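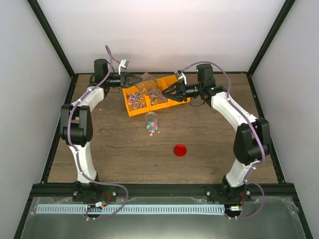 3.2 Materials: the tray, the scoop and the jar

I'll admit that I spent more time thinking about the tray than about anything else in this study. Our question was a simple one: when small mixed pieces get portioned out of a divided tray, how much of the outcome is decided by the containers before anybody makes a choice? You can't really ask that with a bad tray, and we went through plenty of them (the first one from Grikport had walls so low that every scoop pushed a little wave of pieces over into the next section).

The one we settled on is orange, with three compartments in a row and tall rear walls that slope outward. I love those sloped walls! They give you something to push against, so the pieces ride up and tumble into the scoop. Each compartment holds its own kind of filler. One gets the reddish-orange and brown translucent pieces, one gets the small flower-like pieces, and the last gets the small multicolored mix that we just called "confetti" in our notes, even though Roswitha Reinholz objected to the name every single time. She did the filling and the sorting at Wasgate and I think she earned the right to complain.

The scoop is translucent and slotted, and it has a short handle. We tried a solid one in September and I liked it less, mostly because it was hard to judge the load from the side. With the translucent one you can see the pile from pretty much any angle, and that saved us a lot of arguing when we scored the fill level later.
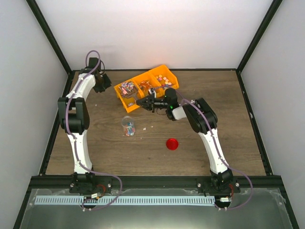 Figure 2. A filled scoop over the left compartment of the tray. The clear jar and the round red lid are nearer the front of the table.

The thing I'd like readers to notice in Figure 2 is how differently the fillers lie. The translucent pieces are heaped against the back and left sides of the middle compartment, with bare plastic in front of them, while the flower-like pieces are spread out in a loose line. A heap and a line ask for two different kinds of scooping. With a heap you go in low and lift. With a line you have to chase the pieces along, and you end up with half a scoop and a bad mood.

We ran 12 tray layouts and kept 358 scoops for the analysis. A scoop was kept if it ended over the jar, whether or not the whole load went in. Spilled pieces went back into the compartment they came from before the next scoop – tedious, and I'd do it again, as the levels drift fast if you let a few pieces slide each time. We left out 15 scoops where two fillers had gotten mixed together, which makes the score meaningless in the way we define it in Section 3.4.

As for the jar, we followed the setup in the Randach portioning notes and kept the lid off to the side between scoops. Šimek suggests a funnel for pieces this small. We skipped it, partly out of stubbornness, but also to keep the jar's own opening in play as one of the containers under study. Jar placement is covered next, in Section 3.3.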